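Robot arm at the Pellside prep kitchen: questions from staff

Nornham is bringing one robot arm into the prep line at Pellside in September. The Eslow kitchen is not affected at this stage. The answers below cover what the arm does, and what changes for prep and packing staff.

What work is being moved to the arm?

Picking up single items of produce from the counter and placing them where the next step needs them. The simulation views follow.
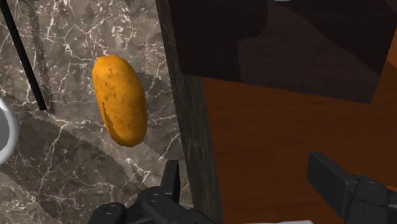
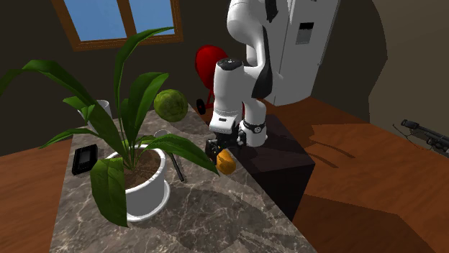
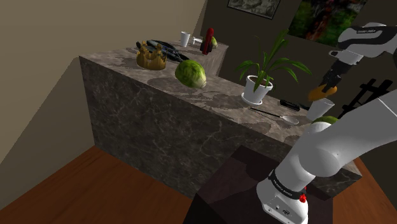
Washing, peeling, trimming and cutting stay with staff. So does checking produce for rot and bruising. The arm does not judge quality and will pick up a bad potato as readily as a good one.

Why is so much of the testing done in simulation?

A trial in software ties up no bench space and wastes no food. The control software, Siriwan, was run through 700 simulated picks before the site visit. Results in software do not carry over exactly, so a further 160 picks will be done at Pellside outside service hours.

Will anyone lose shifts?

No. Rostered hours at Pellside stay as they are until the trial is reviewed. Two positions per shift will include arm supervision, at the existing pay rate plus the equipment allowance.

What does supervision involve?

Keeping the pick area stocked, clearing failed picks and logging each stop with its cause. Training takes 2 half-days and is paid. No programming is required.

Can I work at the same counter while it is running?

Not within reach of the arm. The reach is marked on the floor with yellow tape. Press the stop button before you cross the tape, even to retrieve a dropped item.

What happens if it drops something?

It pauses and waits for a person. Dropped food goes in the organics bin and is recorded as waste.

Is it faster than we are?

No. The target is 80 items an hour, well below what an experienced prep hand manages. The purpose is to reduce repeated reaching, the most common strain complaint at this site.

Does it record staff?

The arm logs its own movements and stops. It does not log names, and the logs are not used in performance reviews.

Who do I tell if something seems wrong?

Stop the arm first, then tell your shift lead. Faults are to be entered in the Pellside equipment book before the end of the shift.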